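Sorker bin set, known issues

Read this before training on the January part. Left arm wrist encoder slipped partway thru and we didn't catch it for 200 episodes. Joint values for the left wrist are off by up to 9 degrees in those. Video is fine, right arm is fine.
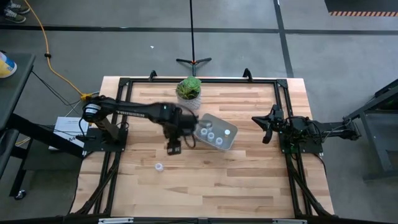 Two-arm cell, small containers and gray bin. Right gripper open.

Bad episodes have wrist_fault = 1 in the index. Drop them or use video only – do not try to correct with a fixed offset, the slip grows over time. Total is 2,000 episodes, flagged ones included.

Also one e-stop, left arm drove into the bin wall. Log stops about 15 seconds early on that one.

Fix: coupling replaced, recalibrated. Questions to Rhea Padilla, she has the orignal logs.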